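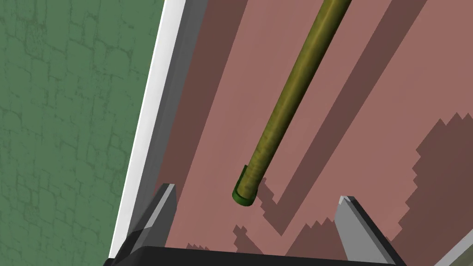

Nulov Releases Renley 3, an Open-Source Library for Sparse-Grid Integration in Mixed-Effects Models

MONDVILLE, Tuesday, June 29, 2021 – Nulov, a developer of statistical software for research groups, today announced the general availability of Renley 3, the third major version of its numerical integration library for generalized linear mixed models. The release adds sparse-grid integration, analytic gradients for the most common link functions, and a new interface for R. Source code is available under a permissive license.

Renley computes the marginal likelihood of models in which random effects must be integrated out numerically. Earlier versions relied on full tensor-product grids. The number of function evaluations on such a grid grows exponentially with the number of random effects, and users fitting models with more than four correlated effects per group generally had to fall back on a Laplace approximation or on simulation. Renley 3 replaces the tensor grid with a nested sparse construction by default. The tensor grid remains available as an option and gives the same results as in version 2 when the same number of nodes is requested.

"Most of the requests we received concerned models with five to eight random effects, where the Laplace approximation is fast but can be biased for binary outcomes with few observations per cluster," said Palesa Ntuli, lead developer of Renley. "The sparse grid brings those models within reach on an ordinary workstation. Users should still check that the estimates are stable when the accuracy level is raised."

Sparse grids contain negative weights, and this can produce a negative value for the likelihood of a cluster when the integrand is sharply peaked. Renley 3 handles the problem by centering and scaling the grid at the conditional mode of each cluster before evaluation. If a negative value still occurs, the library raises the accuracy level for that cluster alone and records the event in the fit object. A warning is issued if the maximum level is reached. No value is truncated silently.

Validation

The release was tested against a suite of 418 reference problems assembled by Annapurna Chettiar and Oi-ling Au of the Nulov methods group. The suite covers Bernoulli, binomial, Poisson and negative binomial responses, with cluster sizes from 3 to 100. Reference values were computed in extended precision using a dense tensor grid with 40 nodes per dimension where this was feasible, and by long-run importance sampling elsewhere. The complete suite, including the scripts that generate the reference values, is distributed with the source code and runs as part of the automated build.

"Agreement to a fixed number of digits is a poor criterion when the reference value has sampling error of its own," said Chettiar. "For the simulated references we report the difference in units of the Monte Carlo standard error, and we list every problem separately in the output."

Changes affecting existing users

The default optimizer now uses analytic gradients for the logit, probit and log links. Other links continue to use finite differences. Convergence tolerances have been moved from global settings to the control argument of the fitting function, and scripts that set them globally will stop with an error message naming the replacement.

Fit objects saved with version 2 can be read by version 3, but not the reverse. The experimental adaptive Monte Carlo routine introduced in version 2 has been removed. A standalone copy of that routine will be kept in a separate repository for groups that need to reproduce earlier results.

The R interface was written by Chiến Tạ and follows the standard formula syntax. It returns standard errors from the observed information matrix by default – robust standard errors are available through an additional argument. An interface for Python is under development and is scheduled for a preview release in November.

Availability

Renley 3 can be installed from source on Linux, macOS and Windows. A compiler supporting C++14 is required. Binary packages are provided for current versions of R. Version 2 will receive corrections for numerical errors only, and no new features will be added to it.

About Nulov

Nulov develops numerical and statistical software for academic and industrial research groups. Its products include the Renley integration library and Yip, a tool for managing simulation studies. The company is based in Mondville.

Press contact: Cheuk-hei Siu, Communications, Nulov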